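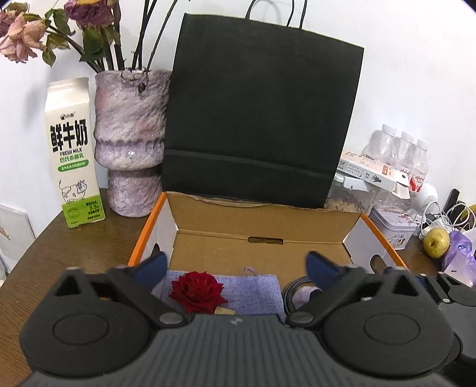 One reader wrote in to say that watching a long-running show in release order is a punishment, and that anyone who sits through the first twelve episodes of Drurnell on principle deserves what they get. I have some sympathy. I also sat through them, on principle, twice.

How to catch up on a long TV series before the new season starts

The new season of Drurnell lands on 14th August. If you left it in May with good intentions, you still have time, provided you stop planning and follow the steps.

Step 1. Find out how much there is

Look up the full episode count and the average running time. Drurnell comes to 3,637 minutes, a number I worked out on paper and then wished I hadn't. Write yours down somewhere you will see it. Divide by the evenings you have left. If the answer is more than three hours a night, go to Step 2. If it's less, go to Step 2 anyway.

Step 2. Pick a watch order and stop reading about watch orders

There are fan threads on this. The one I use for Drurnell has 327 replies, and by the second page people are arguing about whether the Bornodetti special is a dream. Choose one of these:

Release order. Safe, slow, and the early lighting is terrible.

Story order. Puts the Indberg prequel first, which ruins the best surprise in the main show. People who recommend this have already seen it.

Short order. Pilot, every season opener, every finale, plus whatever your list from Step 3 adds. Most of you want this one.

Step 3. Make a skip list

Open any episode guide and read the one-line summaries. Cross out:

Clip shows.
Any episode where the cast gets stuck in an elevator.
Any episode built around a wedding, unless somebody dies at it.
Musical episodes. (Put back the one in season 2. You'll thank me, or you'll hum it in the shower and resent me.)

Keep anything that introduces a villain, even a silly one. Silly villains come back four years later with a beard and a tragic brother, and you will be expected to remember the brother.

Step 4. Decide about the spin-offs

Indberg can wait until you've finished the main show. Aquino is a different matter. It runs alongside the later seasons, and one crossover starts in Drurnell and ends over there, so if you skip it a main character turns up the next week with a limp and no explanation. Watch the crossover half and leave. If you find yourself liking Aquino, add it to the pile and go back to Step 1.

Step 5. Set rules for the couch

Turn off autoplay. Turn on subtitles, especially once the accents get ambitious. If two of you are watching, agree now on what happens when one falls asleep. In our house the sleeper gets a spoken recap, delivered badly, and no rewinding.

Step 6. Save the finale

Leave the last finale unwatched until the night before the new season. It's the only one you need fresh. The "previously on" segment will cover the rest, usually by showing you the brother.

If you run out of time, read a summary of the missing season and nod a lot.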